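Speaker notes: Color and Background in Public Signage
Judura Institute for the Built Environment, summer lecture series
July 16, 2018
Speaker: Cayetano Lorente
Chair: Gareth Kettle

Opening. Thank the chair and the Institute. Remind the audience that questions will be taken after the third section and that the handout contains the full list of sources.

Slide 1. The subject of this talk is the legibility of signs in hospitals, stations and government offices. Most guidance in use today deals with letter size and typeface. Much less of it deals with the ground on which the letters are placed, or with the wall behind the sign. The Institute's review of the Benítez building was undertaken to address this gap. The review recorded 503 signs on 3 floors. Each was assessed for contrast, height, lighting and condition.

Slide 2. Summarize the findings. Signs with strong contrast between text and panel were still missed by visitors when the panel matched the wall. The main example is the Arby corridor, where white panels had been fixed to white plaster. Visitors reported that they had walked past the panels more than once. Pause here. Allow the audience to read the floor plan.
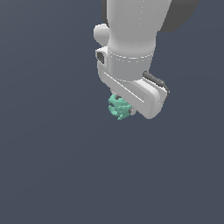 Slide 3. Contrast must be considered at two levels: the letter against its panel, and the panel against its surroundings. Designers tend to check the first with care and leave the second to the contractor. A plain ground does a great deal of the work. Against an even blue-gray, a white shape is easy to find, and even a small piece of mint green can be picked out beside it. The same green on a patterned wall would require a larger area or a darker shade. Refer to the Ristik paint chart in the handout, and note that the chart gives values for matte finishes only. Gloss finishes were excluded from the review on account of glare from ceiling lights.

Slide 4. Costs. Repainting the wall behind a sign is often cheaper than replacing the sign. The estimate for the Arby corridor was 2571 dollars, including labor. Replacement of the panels would have required roughly 2000 dollars more. State clearly that these figures apply to one building and should not be used for budgeting elsewhere.

Slide 5. Recommendations. Wall color should be entered in the sign schedule. Samples should be viewed in place, under the lighting used at night. A second review is planned for October, and the results will be sent to all members on request.

Questions. Mr. Kettle will take questions from the floor. If asked about tactile signs, refer to the separate report.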